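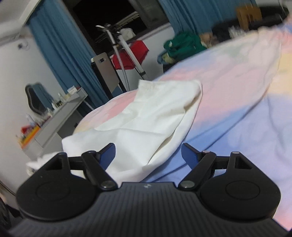
Buying Grippers Before Robots: How One Small Company Planned Its Equipment Budget

Magdy El Khatib keeps the equipment budget for Clidier in a single spreadsheet with two tabs. One is called "have" and the other is called "want." When we talked, the second tab was much longer than the first.

Clidier is working on software that would let a robot arm handle soft household items: bedding, towels, clothes. The company owns one arm, which it bought used, and the arm spends most of its time in a corner of the office. Most of the money so far has gone into hand-held grippers that a person carries and closes on things in ordinary rooms. El Khatib, who runs purchasing and most of the scheduling, says that order of spending was argued over for weeks.

"The first plan had four arms in it," he said. "Four arms, four tables, safety fencing, a compressor we didn't need. I added up what it would cost to house all of that and it came to more than the arms. We don't have the floor for it. We would have been renting space to keep machines in."

The second plan started from a different question, which was how many hours of handling work the company wanted recorded by the end of the year, and in how many kinds of room. Once that was on paper, the hand-held units moved to the top of the list. A person can take a pair into a bedroom in a bag and be working the same evening. An arm needs a van, a stand and somebody to set it up.

Cloth was chosen early. El Khatib said the company looked at dishes and at boxed groceries, and both had the same problem: the props cost money and they break or get eaten. "A quilt you can use 1,000 times," he said. "You drop it, you pick it up. My cost for a quilt is basically zero. My cost for the person holding the gripper is the real number."

That number is the one he thinks most people get wrong. In his experience a first budget lists hardware in detail, down to the cables, and then has one line at the bottom that says "labor." He now does it the other way. Each session is priced by the hour first, with travel and setup counted as paid time, and the hardware is divided across the sessions it is expected to last. 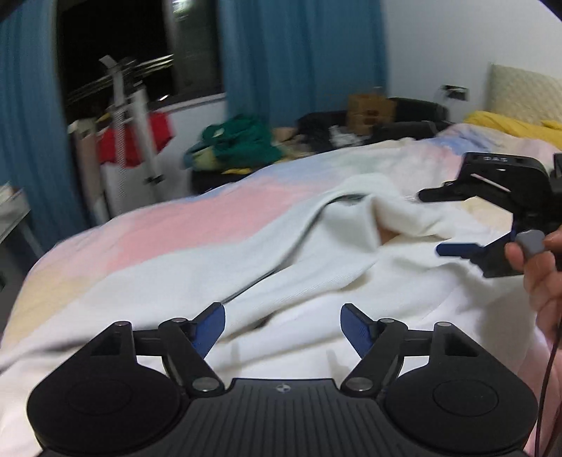

Photo: Clidier

"People ask me what a gripper costs," he said. "I tell them what an hour costs. If you have a cheap unit and it stops in the middle of the evening, you are still paying the person."

So the budget has a spares policy. Clidier plans on two grippers in use and a third in the bag, along with extra finger pads, pins and cables. Pads are treated as supplies and sit in the same category as tape and batteries. He would not guess how long a set lasts, and said he writes down the date whenever one is changed and will have a better answer next year.

The company asked for quotes from two suppliers last November. Custgate offered a lower price per unit but wanted a larger first order, and repairs meant shipping the whole unit back. Priltine charged more and sold every part separately, with drawings, so that a broken link could be replaced at a desk with a screwdriver. El Khatib went with Priltine for parts and service, although he said the decision was closer than it sounds.

"Custgate's people were very good. They answered every email. But the turnaround they gave me was 14 days, and I had sessions booked. I can't send a person home for 14 days."

He asked both for the same written items: price of each wearing part, time to ship it, who pays the freight, and whether the software on the unit would keep working if the support contract lapsed. The last one is the question he recommends to anyone making a first purchase. One of the quotes left it blank the first time — he sent it back.

Storage was the item he missed entirely. Recordings pile up quickly, and the company keeps a second copy of everything. The original budget had a few drives in it. By the start of this year that line had grown to be larger than the one for spare parts, and he moved money out of furniture to cover it. The office still has folding tables.

He also underestimated rooms. Real bedrooms are useful because they are full of other things, and no two have the same light. They also belong to people. Clidier pays a fee for the use of a room, agrees on the hours in writing, and carries insurance that took longer to arrange than the grippers did. The insurer had a form for tools and a form for cameras and could not decide which one applied. In the end El Khatib filled out both.

I asked about arms, since they are still on the "want" tab. There are two there now, down from four, and neither has a purchase date. What it has is a condition. Under the plan, which is named Montes after the street where the company had its first office, an arm can be ordered when the software can pick up a bunched piece of cloth on the used arm and lay it flat in most of its attempts. Until then, he says, a second arm would only do the same thing wrong next to the first one.

"I have had this conversation with our engineers many times. They want the arm. I understand, I would want it too. I say show me the test and I will place the order that afternoon."

The budget gets a review every quarter. The current version is dated March 12, 2023, and he had printed it for our meeting, with corrections in pen. Roughly a third of the lines had been changed since the version before it. Most of the changes were small amounts. The one he pointed to was training time for new operators, which he had set at a half day and has since doubled. Holding a gripper steady over a soft bed is tiring, he said, and people need practice before their hours are worth keeping.

For a company starting out, his suggestion is to rent or borrow for the first month where that can be done, and to put off any order for more than a pair of units until one full month of sessions has been paid for and the receipts are in.

"Buy the pads, though," he said. "Buy more pads than you think."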